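Blanket weights, fill and the spare room: notes after one winter of logging

December 4, 2019

The heating in my place in Ustdale is a single gas unit in the hallway, and the spare room sits at the far end of the house with two external walls. Last year I put a temperature logger in there and left it running through the cold months. I ended up with 3086 usable readings, after throwing out a run where the battery had sagged and the unit was reporting the same value over and over. This post is what I took from them about bedding. A few readers asked after the curtain post, so I'm writing it up now instead of waiting for a second season.

First, terminology. People talk about "warm" blankets as if the blanket supplies heat. It supplies resistance. The body supplies the heat, and the bedding slows its loss to the room. Trapped air does most of the work, and the fibre is mainly there to stop the air from moving. That is why a thin dense blanket can feel heavy and still be poor, and why a lofty one goes off after a few years of being squashed under other things in the linen cupboard.

The standard tog figure is a measure of that resistance. One tog is 0.1 square metre kelvin per watt. To a first approximation, layers add. In practice you usually get slightly more than the sum from two loosely laid layers, from the air held between them, and slightly less if the top one is heavy enough to flatten the one underneath. I've seen both happen on the same bed with the order swapped.

The order I settled on is light and lofty next to the sheet, then a closer weave over it. The outer layer cuts down air movement, and there is plenty of that in a room with old sash windows. I had it the other way round for years, mostly for looks.
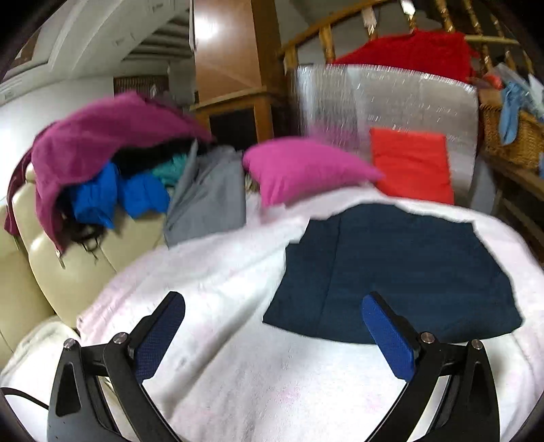

White blanket on, spare room.

On to the mattress side, which gets ignored. Compression under the body removes nearly all the loft from whatever you lie on, so a fluffy topper does less than its price suggests. Wool felt holds its thickness better under load than polyester wadding does. I bought a felted wool pad under the Kowalczyk name at a clearance sale, and it made a more noticeable difference than the second blanket. The slats under the bed are open to the floor, and the floor in that room is bare boards over a vented subfloor. A rug slid underneath is cheap and worth trying before you spend money on bedding.

Moisture is the other half of it. A sleeping adult gives off a fair bit of water overnight, and in a cold room some of it condenses in the outer layers, where the temperature drops below the dew point. Damp fill conducts heat better than dry fill. The fix is dull: turn the bedding back in the morning and leave it for an hour before making the bed. I used to make it straight away and wondered why it felt clammy by the end of the week.

Washing. I use Clernix wool liquid at half the dose printed on the bottle, cool water, low spin, and a second rinse. Cotton can go hotter. Whatever you use, skip fabric softener on anything with loft, as the residue leaves the fibres coated and limp. Line dry in shade if you have the weather for it. A cotton cellular blanket will shrink on the first few washes, more in length than in width, so buy one size up. Mine came up short at the foot and now lives on the couch.

On the logger itself: it's a Fondik, the basic one with no display. Sampling interval is adjustable in the software, and the export is plain CSV with the date in American order, so check your import settings before you plot anything. I spent an evening looking at a cold snap in the wrong month. The clock drifts too. Over the season mine lost 31 seconds, which makes no difference for this purpose but would if you were lining it up against a second unit.

Of the readings, 1759 were taken between ten at night and seven in the morning, and those are the only ones I used for choosing bedding. Daytime figures in that room are dominated by sun on the north wall and tell you very little.

The coldest stretch needed 3 layers, counting the sheet. Outside that, two did the job. I'll move the logger to the front bedroom in January to see how the same bedding copes with the heat, and post the CSV if the file host is still accepting uploads by then.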